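Gutdale Robotics Club: spring progress report, equipment grant

The club printed and assembled its first arm in March and began the pick-and-place unit in April.
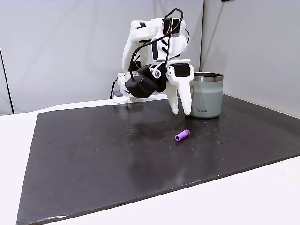
Students have recorded 90 practice runs so far toward the 210 in our plan. Work is slower than scheduled, mainly due to a gripper servo that had to be replaced and a wait for the new one. Three teams now share the arm after school.

Spending to date is within budget. We ask to move $100 from travel to spare servos and filament. The Uzor regional entry form has been sent in.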